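Part 4. Setting up the sorting table

Right, so if you've made it through the shelving in Part 3 you've earned a cuppa, and the good news is that this bit is much easier. I do the whole thing in 45 minutes, and that includes hunting for the tape. (It's always the tape.)

You'll want the table, the black cloth, a dish rack, a cardboard tray and a roll of tape. The Skurnard kit comes with its own rack but any ordinary kitchen one does the job. I used a cheapie from the Murnthorpe markets for two years before I had the kit, and I still like it better for plates.

1. Push the table hard up against a wall, long side in. Wipe it down first! Crumbs under a cloth feel like gravel by the end of an afternoon.

2. Shake the cloth out outside and throw it over the table. Pull it from the back corners, then the front. Don't iron it. I did, once, for an open day, and it was creased again before the kettle boiled.

3. Check the overhang. If the cloth touches the floor someone will step on it, so fold the extra underneath and clip it. Four clips is plenty.

Caution: a cloth slides on a glossy tabletop. If yours moves when you lean on it, put a bit of that rubbery drawer liner underneath before you load anything breakable.

4. Set the dish rack down toward one side and the cardboard tray toward the other. I'm right-handed so I take from the rack with my left and drop into the tray with my right. Swap them if that feels backwards to you.

5. Put the tape in the tray. Every time you finish with it, back in the tray it goes.

Now, about that tray. Mine are cut down from the bottoms of delivery boxes, and I keep the sides low so my knuckles don't catch when I'm reaching in. Score the cardboard with a ruler before you cut, take your time around the corners, and run tape along any edge that's gone furry. 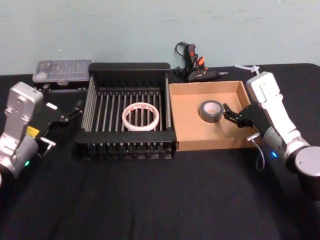

You can get away with a soft or slightly wonky tray for light things like lids and tea towels, but for mugs I'd double up the base. Two layers, with the corrugations running opposite ways. Tõnu Grigaitė showed me that one, and I haven't lost a mug through the bottom since August.

6. Leave the front of the cloth clear, a good forearm's depth if you can spare it. You'll need somewhere to put down the thing you're wrapping, and if you fill that strip up now you'll only be shoving stuff along later.

Note: if you're using the Hailu folding table, lock the legs before the cloth goes on. You can't see the catches afterwards and crawling under there with a torch is no fun at all.

Caution: don't stand wet dishes in the rack over the cloth unless there's a drip tray under it. Black cloth hides the damp beautifully and you won't know until your paper's soggy.

Looking after it

The cloth goes in a cold wash on its own. I do mine on a Friday and hang it over the back fence. Dark lint sticks to everything, so please, not with the tea towels (I now own grey tea towels).

Trays last me a few months. When the corners go soft, flatten them and put them out with the recycling. Peel the tape off first if your council's fussy about it, mine is.

If the rack wobbles, check its feet before you blame the table. The little caps work loose, and Gevura sell spares in packs of 6, so keep a couple in the drawer with the clips.

Once everything's sitting flat, go on to Part 5 and we'll get stuck into wrapping plates.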